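実験ノート > 装置評価 > グリッパ > Plenik 試用

9月 Plenik 評価キット 透明物の把持、取っ手まわり

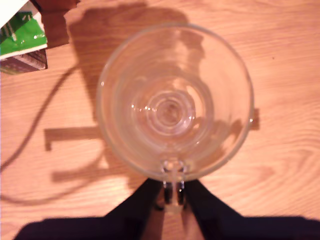

Plenik の試用ライセンスが今月で切れるので、透明物の項目を先に片付けることにした。Sturnex の営業資料では「透明・半透明ワーク対応」となっているが、対応の中身が書かれていない。検出ができるという意味なのか、把持点まで出すという意味なのか、問い合わせの返事もまだ来ていない。手元で確かめるしかない。真上からの画像で難しいのは、ガラス越しに机の木目が少し色づき歪んで透けて見えるところで、マグの内側と外側の区別がつきにくい。輪郭として頼れるのは縁の光った部分と底の同心円くらい。しかも影がマグの下を通っていて、ガラス越しにも見える。取っ手は黒い指二本でV字に挟む形で、真上からだと取っ手の厚みを上端から見ることになる。この向きを今回の基本姿勢とする。

条件
・ワーク:透明ガラスのマグ、取っ手つき。中身なし。
・台:いつもの木の机。敷物なし。
・照明:強い光のまま。拡散板は使わない。
・指:キット付属の黒い標準指。ゴムのかぶせは外した。
・把持力:付属ソフトの設定値で20。単位は画面に出ない。説明書にも見当たらない。
・開始位置:取っ手が手前。

拡散板を使わなかったのは Subramaniam の現場に合わせたため。先方の受け取り台は窓際にあり、昼前後はかなり影が濃いと聞いている。きれいな照明で数字を出しても比較の役に立たない。

試行の結果
取っ手を手前に置いた条件で27回。把持して持ち上げ、5秒保持、元の位置に戻すまでを1回とした。成功22、失敗5。
失敗の内訳は、把持点が取っ手の外に出たものが3、挟んだあと持ち上げで回ったものが2。落下はなし。
把持点が外れた3回はログを見るとどれも検出の信頼度が低く、ソフトは警告を出していた。警告が出たら止める設定にしておけば空振りは避けられたはず。初期設定では警告だけ出して動作は続く。これは初期設定のほうがおかしいと思う。Sturnex に要望として出す。

回った2回は検出ではなく指の問題。標準指は先が細く、取っ手の丸みに対して当たる面が小さい。重心が取っ手から離れているので、持ち上げた瞬間に胴が下がる。把持力を上げれば止まるかもしれないが、ガラスなのでこれ以上は試していない。次はゴムをつけた状態で同じ回数を回す。

影の影響
途中で一度、マグを動かさずにアームの待機位置だけ変えてみた。影の落ち方が変わると、検出された縁の中心もずれる。最大で4ミリ。取っ手の幅を考えると無視できない。ケーブルの影は細いので効かないだろうと思っていたが、マグに重なる位置に来たときだけ輪郭の候補が一本増えた。候補が増えても最終的な把持点は変わらなかったので、いまのところ実害なし。念のためログは保存した(試行番号202)。
アームの節の影は幅があるぶん目立つ。待機位置を奥にずらすと減るが、サイクルが延びる。どちらを取るかは Subramaniam 側の必要サイクル次第。まだ聞いていない。

以前の Gultport との比較
春に借りた Gultport のキットは、同じ種類のマグで縁の検出そのものが不安定だった。あちらは深度画像が前提で、透明部分が穴になる。Plenik はカラー画像だけで縁を拾うので、この点は明らかに上。ただし Gultport は指の交換が工具なしでできた。Plenik は六角レンチで小さいねじを4本外す。片側で4本なので両側で8本。ねじが短く、机の下に一本落として探すのに時間を使った。評価項目に入れるほどではないが、日に何度も替える現場では嫌がられる。
費用面。Plenik は本体のほかにソフトの年間契約が要る。Gultport は買い切りだった。見積もりは別ファイル。二年目以降の費用で逆転するかどうか、もう一度計算し直すこと。前回の表は保守料を入れ忘れている。

ソフトの使い勝手
・教示画面は素直。最初の把持まで16分でたどり着いた。
・日本語表示は途中から英語に戻る。力の設定画面は全部英語。
・ログの書き出しが一回ずつしかできない。まとめて出す方法を探したが見つからず。
・非常停止のあと復帰すると、把持力の設定が初期値に戻る。これは危ない。ガラスを扱う前に必ず値を確認すること。共有の手順書にも追記した。

Valdemar Lauritsen のコメント(昼すぎに見に来たとき)
取っ手を狙うより、縁をまたいで内側と外側から挟むほうが安定するのではないか、という指摘。確かに回転は減る。ただ飲み口に指が触れるので、Subramaniam の用途では通らないと思う。洗浄前の食器に限れば可能性はある。先方に確認してから試す。
もう一つ、取っ手の向きがばらばらの場合をどうするのか、と聞かれた。今回は手前に揃えているので答えられなかった。ソフトには向きを推定する機能があるが、透明物で使えるかは未確認。次回の最優先にする。

現時点の評価
検出は使える。警告時に停止する設定に変えることが条件。
指は標準のままだと透明マグには不足。ゴムつき、または幅広の指で再試験。
ソフトは復帰時の設定戻りが直らない限り、無人では回したくない。
購入の判断は保留。試用期間の延長を頼めるか聞く。

次にやること
・ゴムつきの指で27回、同条件。
・取っ手の向きを45度ずつ変えて各10回。
・警告で停止する設定にして、停止の回数と原因を記録。
・取っ手のないグラスも一種類。
・Subramaniam に必要サイクルと、縁を触ってよいかの確認。
・落としたねじの予備を注文。長さは8ミリ。

最近のノート
・Gultport キット返却時の点検メモ
・標準指の摩耗、ゴムの貼り替え
・陶器マグの把持、取っ手の向きあり
・Sturnex への質問一覧
・把持力の設定値とばねばかりの対応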